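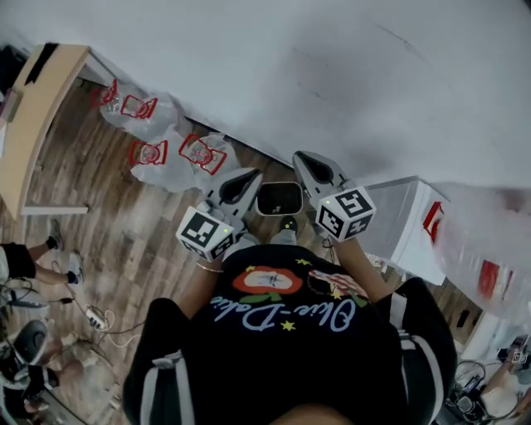 Thursday, 7:40 am. Picking up the diesel crack notes where I left them, because I still don't trust the Stukia terminal number. They report a draw every week for a month and then a build of 18 thousand barrels out of nowhere, and the Mato pipeline was down for 15 hours in that same window, so where did it come from? I've put a star next to that line in the sheet, a little yellow one like the ones on the black T-shirt with Olive-Dolce across it, so please don't delete it when you tidy up! Everything starred is unconfirmed.

Reran the regression without Stukia. Fit is a bit better, residuals still ugly in the last two weeks. Tried lagging the Chambi refinery runs by one week (they post late) and that helped more than I expected. With two weeks it falls apart again.

Fedico tank data: 40 tanks on the list, 19 with usable readings. Not great. I'm carrying the old values forward for the rest and shading them gray.

To do: ask Chambi for the January turnaround dates again, fix the barrels/tonnes mixup in column F (mine, sorry), rerun with the gasoline series.

Coffee, then column F.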